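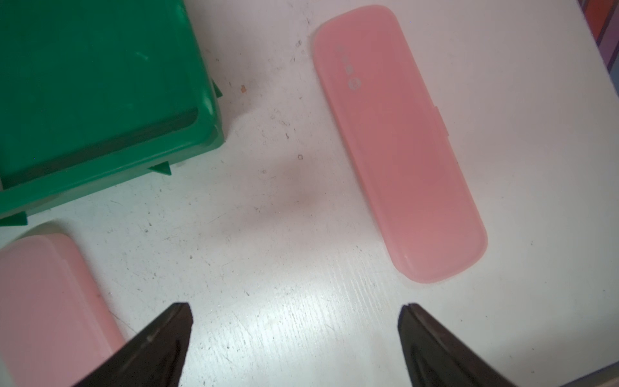 Ticket 1452, reply from Kauko Valtonen, Tultness Support

Hello again, and thank you for being so patient with us over the Zovumby calendar! I went through the log you sent, all 40 lines of it, and your phone is asking for the old Eskola mail server, the one we switched off in February. Please open Accounts, remove the Eskola entry, restart the phone and then add the account again with your usual password. Give it 9 minutes or so to fill up. If your shared events are still missing after that, write back on this same ticket and I'll gladly take another look.

Contact Tultness Support | © Tultness | Back to top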